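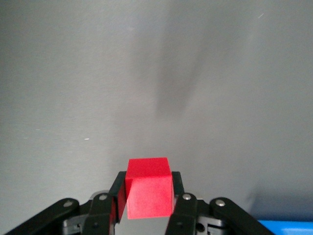

Shared rulebook for small gripper trials goes live

March 2, 2022

Good news for anyone who has ever tried to repeat somebody else's pick-and-place result and come away scratching their head: the Plullesis code of practice for small gripper trials is out today, and it's free to download.

The code runs to 30 pages and covers table-top work with two-fingered grippers, the kind of set-up you'll find in college workshops and small labs all over the country. It has been in the works since November, when the first draft went out for comment. A whopping 426 comments came back, and 353 of them led to a change in the wording. That's a lot of people caring a lot about finger pads, and we think it's brilliant.

So what does it ask for? Mostly plain, sensible things that have never been written down in one place before. Labs should record the size, weight and surface of every test object, and say what the fingers are made of and how worn they are. A matt cube and a shiny one may look much the same on a results sheet, but they can behave very differently in the grip. The same goes for a new pad and one that has done a few thousand lifts.

Lighting gets a whole section to itself, and it's a good one. Anyone using a wrist camera knows how the arm's own shadow can creep across the table and confuse things. Under the code, teams note where their lamps are, keep them there for the full run, and save one view of the bare work surface before starting. Marks and scratches on the surface should be logged too (yes, even the tiny ones).

Then there's the matter of what counts as a successful pick. Until now one lab might score a lift the moment the object left the table, while another waited until it had been carried and put down. The code settles on a hold of 5 seconds clear of the surface, with the object still between both fingers at the end. Drops after that point are written up separately. Failed tries must stay in the record, with a short note on each.

The safety pages are short and clear. Grip force is to be set at the lowest value that does the job, hands stay out of reach of the linkages while power is on, and the screws at the pivots are checked for tightness at the start of each day. There's a one-page checklist at the back which can be pinned up next to the bench.

Adeck and Katiyar have both worked to the draft over the winter, and the two sites swapped objects and record sheets along the way to see whether their scores would line up. The early runs were miles apart. Once both had moved to the same hold time and the same lamp positions, the gap shrank enough for the results to be put side by side, and the record sheet in the final version is largely the one they ended up with.

Asta, the free logging tool many smaller labs already use, will get a matching template in its next update. Older logs can be brought across, although the lighting fields will have to be filled in by hand.

Suction cups and soft fingers aren't covered yet. Work on a second part has begun, and labs that would like to try out the draft can sign up through the Plullesis website.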